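Call for Participants: Contributors to the Flinmont Reader's Companion Series

The Flinmont Institute for Literary Study invites applications from writers, teachers and graduate students who wish to contribute to its series of study guides on American and Brazilian prose. The series is published jointly with Grulteo Press and is used in secondary schools, community colleges and adult reading programs.

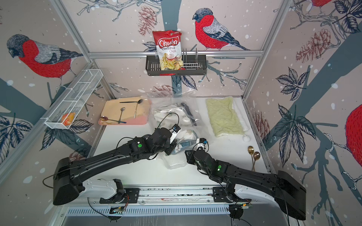

Two black robot arms and bullfinch wallpaper.

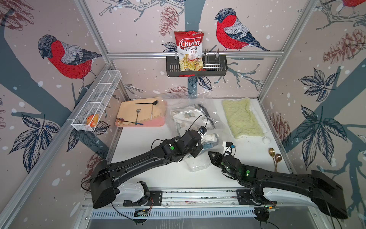
What does a contributor to the series write?

Each contributor prepares one complete guide to a single novel or story collection. A guide contains a short life of the author, a chapter-by-chapter summary, entries on the main characters, an essay on themes and setting, and a set of discussion topics for classroom or group use. The finished manuscript should run to 40 pages in the Institute's template, including the list of works cited.

Background

The Reader's Companion series was founded by Cremilda Lacerda, who remains its general editor. The current catalog holds 188 guides. The coming round will concentrate on regional fiction of the nineteenth and early twentieth centuries, with particular attention to writers whose books have returned to print after a long absence. Proposals on short story cycles, village sketches and epistolary novels are especially welcome. Poetry and drama are handled under a separate call and will not be considered in this round.

Places available

The Institute expects to appoint eight contributors. Five of these places are reserved for first-time authors, meaning persons who have not previously published a study guide, monograph or annotated edition. Articles in journals and reviews in newspapers do not affect eligibility for a reserved place.

Eligibility

Applicants must hold a bachelor's degree in literature, education, history or a related subject, or be able to show equivalent experience in teaching or editing. Guides are written in English. Applicants who propose a Brazilian title must be able to read the work in Portuguese, and must state which English translation, if any, they intend to quote from. There is no residence requirement. Employees of Grulteo Press and members of their households may not apply.

Terms

Contributors receive a fixed fee, paid in two installments: the first on acceptance of the sample chapter and the second on delivery of the corrected manuscript. Copyright in the guide passes to the Institute on final payment. The contributor's name appears on the title page and in the catalog. Reasonable costs for interlibrary loans and copying may be reclaimed with receipts. Travel is not covered, except for the contributors' meeting described below.

All contributors attend one meeting at the Medeiros Reading Room in Doltesstead in January. The meeting covers house style, citation and the treatment of disputed texts, and is led by Anderson Coutinho, managing editor. Those unable to attend in person may ask to take part by telephone.

How to apply

Applications should contain the following:

A letter of interest of no more than two pages, naming the proposed title and edition
A current résumé
A sample summary of one chapter or story from the proposed title
A sample character entry from the same title
The names and contact details of two referees

Pages should be numbered and double-spaced. Proposals for a title already in the catalog will be returned unread, and applicants are asked to consult the catalog before writing. An applicant may submit one proposal only. Joint applications from two authors are accepted, but the fee is not increased and both authors must sign the letter.

Selection

Proposals are read without names by Janaína Sampaio and Reinaldo Miranda. Readers consider accuracy, clarity of style and usefulness to students who are meeting the work for the first time. Shortlisted applicants may be asked to revise the sample summary before a final decision is made. The Institute regrets that it cannot give written comments on proposals that are not shortlisted.

Questions about eligibility or the choice of a title should be sent in writing to Rosângela Barbosa, Contributor Relations, Flinmont Institute for Literary Study, Doltesstead.

Call issued 24 June 2020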